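3. Materials and Procedure

3.1 Brick sets

The study used large plastic interlocking bricks of the oversized kind sold for preschool play. Two sets were purchased, one from Kinen and one from Pedton, and the bricks from both were pooled before sorting. Pooling was considered acceptable after a fit check in which each brick from one set was pressed onto a reference brick from the other. Bricks that rocked visibly on the reference brick, or that could not be lifted by the upper brick without separating, were removed. The remaining pool contained 90 bricks.

Bricks were coded by stud layout and by color. Stud layout was recorded as rows by columns, with the longer dimension given first, so that a brick with eight studs in two lines is entered as 4 x 2. Color was recorded with a fixed list of names agreed on before coding began. The list separates lime green from teal. In a pilot, coders who were given only the word "green" for both shades disagreed often on which brick in a stack was meant, and the disagreement carried over into the joint descriptions.

3.2 Work surface

All stacks were assembled on a single flat surface with a cream-to-beige, mottled finish. The surface was not refinished for the study. It has fine scratches, small dark specks, and patches where a white coating has chipped away. These marks were retained as they gave coders a visual texture against which the position of a loose brick could be judged between views. No grid or tape was applied. The low contrast of the background made all of the colors on the list easy to separate from it, although shadows beside taller stacks were at times entered as part of the brick by coders in training.

3.3 Partial assemblies

The unit of analysis is the partial assembly, defined as two or more joined bricks together with any loose bricks lying on the surface at the same moment. A brick counts as joined when at least one of its studs is covered by, or inserted into, another brick. A brick that only touches its neighbor is coded as adjacent. Where contact could not be resolved from the available view, the code "unresolved" was entered and the brick was left out of the joint count.

Figure 1 gives a typical case. The long red brick serves as the base, and the lime-green brick lies over part of it in the same orientation, leaving a line of red studs exposed. Such an arrangement is coded as a parallel offset joint. The teal brick at the end of the lime-green brick is coded as a projecting element, and the blue brick is coded as loose. 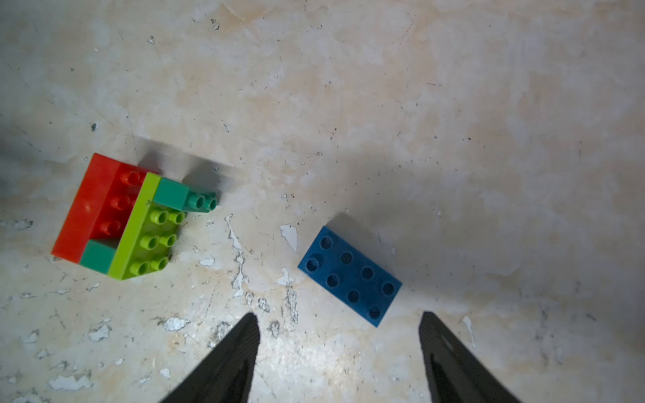

Figure 1. Partial assembly with red base, lime-green upper brick, and projecting teal brick; a 4 x 2 blue brick lies separately.

Three properties were recorded for every partial assembly. The first is the exposed stud count of the base, which limits where a further brick can be placed on that level. The second is the relative orientation of each joined pair, coded as parallel or crossed. The third is the presence or absence of a projecting element, meaning any brick that extends beyond the footprint of the brick to which it is attached.

Small bricks near the foot of a stack required a separate rule. A block of this kind may be joined to the stack from the side, or it may only rest against it, and the two conditions often look the same from above. Coders were told to enter "adjacent" only if a gap was visible along at least one full edge. In all other cases the entry was "unresolved."

3.4 Coding of arrangements

Each arrangement was coded from a near view, and from a wider view where one was available. The near view was used for stud counts and orientation. The wider view was used for the order of bricks from left to right, for stacking height, and for bricks standing on an end or side, which are easily mistaken for shorter bricks when seen from above. Objects on the surface other than bricks were ignored.
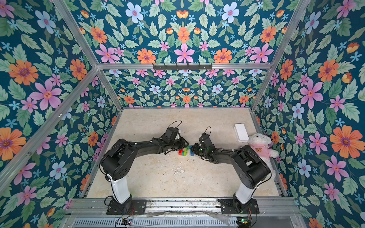 Upright bricks received the code U followed by the color name. They were not treated as joined unless a stud connection could be confirmed, whatever their distance from the nearest stack. A brick lying partly on another was coded as overlapping in the wider view and was reassigned to a joint category only after the near view had been checked. When the two views gave different results, the near view took priority for joints and the wider view took priority for height.

Coding sheets were adapted from the Tristov block construction form, last revised in 2013. The original form assumes wooden blocks without studs and has no field for offset, so the balance and symmetry items were dropped and the three properties listed in Section 3.3 were put in their place. A total of 21 arrangements were coded twice, with the second pass made from unmarked sheets in a different order.

3.5 Stability measure

Stability was scored separately from the joint codes. The score follows the procedure in the Contreras manual, in which a stack is lifted by its uppermost brick and held level. A stack that lifts whole receives a score of 2. A stack that loses one brick receives a score of 1, and any further loss is scored 0. Projecting elements were not used as lifting points, even when they were the highest part of the stack. Loose and adjacent bricks were cleared to the side before the lift and did not enter the score.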